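Folding pants for the Trukero round, quick notes

Kheri Ndung'u asked me to write down how our club does it so the Sturkwood kids can copy. Doing this between classes, sorry for typos.

You need: two hand grippers, one pair of pants with an elastic waist, a bed or a big soft surface. Tables are too slippery, we tried. Charge everything the night before.

Step 1. Drop the pants. Don't arrange them. Start each take from a mess or the model only learns neat starts.

Step 2. Open both grippers all the way, hold still, count to 2, then go in. Slow. Slower than that.

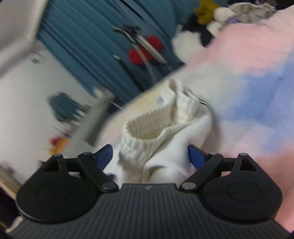

Step 3. Find the waistband first, always. Legs are easy once the waist is flat. Pinch, lift a little, shake once, lay down. If you drop it, keep recording and pick it up again, drops are usefull.

Step 4. One leg over the other. Then smooth.
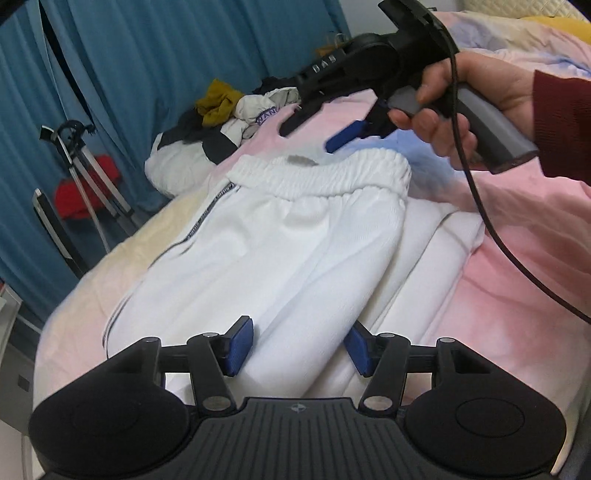 Step 5 is where most of our takes go bad, both hands want the same spot. Split the job. One gripper stays up by the waistband, the other works down at the legs, and they don't swap til the fold is done. Watch the cable too, ours loops behind the hand and out over the blanket, so keep it on the outside of your wrist. Pants with piping down the seam are nice, you can line up by it.

Step 6. Fold waist to hem, let go, back off, stop recording.

Naming: pants_001 and up. Trí Lâm has the sheet. We're at 149 takes, goal is 200 before the Odwood meet in February. Bad ones get a B at the end, dont delete them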